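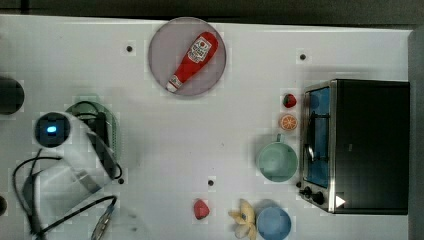

White table top with the black toaster oven, kettle, mug, plate and bowl. Food and ketchup not included.

Plesevis white table top, drilled

Item no. 989
In stock, ships flat
Last updated Aug 29, 2025

Plain white top for a breakfast corner, break room, rental kitchen, wherever. Top only. Legs sold separate, see bottom of page.

What you get
Plain white surface, small round holes drilled through. Holes are for cords or for the Gullex clip-on rail. Not using them? Leave open or use the plugs in the bag.
Bag of plugs, white.
Edge strip, already on.
Screws for Torkix legs. They do NOT fit other legs, please don't try, we get the returns.

Room for
Toaster oven at one end, kettle, plate, a bowl, a mug and still a place to put the ketchup down. Small oven, that is. For a full size countertop oven get the deep version, this one gets tight in front of the door.

Placing the oven
Check which way the door drops before you pick a spot. Door facing in along the table = keep that stretch clear, no mugs, no fruit. Door facing out = leave standing room in front.
Oven feet go on the surface, never over a hole.
Leave a gap behind and at the sides, whatever your oven manual says. If the manual says more than you've got, go by the manual.
Don't run the oven cord through a hole next to the oven body. Use one further off.

Kettle
Base flat, away from the edge. Wipe up spills near the holes, water goes straight thru to whatever is under there. Plug the ones by the kettle if you have kids filling it.

Cleaning
Damp cloth, dish soap. Dry after. White shows smudges, no way around that, a second wipe with a clean cloth gets most of it.
Ketchup, coffee, berry juice: same day please. Left overnight they can leave a pink or brown shadow. Baking soda paste, few minutes, rinse.
No scouring pads. No bleach. No sliding the oven around, lift it.

Fitting the legs
Takes about 17 minutes with a Phillips screwdriver. Power driver on low only, the screws strip.
Top face down on a blanket. Legs on loosely first, then tighten all of them. Flip with 2 people. Check for wobble before anything goes on it, adjust feet.

Questions we get
Can I drill more holes? Yes, but no returns after. Seal the cut edge or it swells.
Can I put hot pans right on it? No. Use a trivet.
Does the Gullex rail fit if the holes are pluged? Pull the plugs first, they pop out from underneath.
Can I get it with no holes? Not at the moment. Signe Nyberg in sales keeps a list, write and ask to be put on it. Maybe March.
Do you sell the plate and the bowl? No, sorry.

Warranty
2 years on the top. Not on stains, burns or water in unsealed holes.

Goes with
Torkix legs, straight, white or gray
Gullex clip-on rail
Spare plugs, white
Plesevis deep top

Damaged in shipping? Keep the box, take photos of the corners, send to Renji Hayashi in returns with your order number. Replacements go out first, then we arrange the pick up.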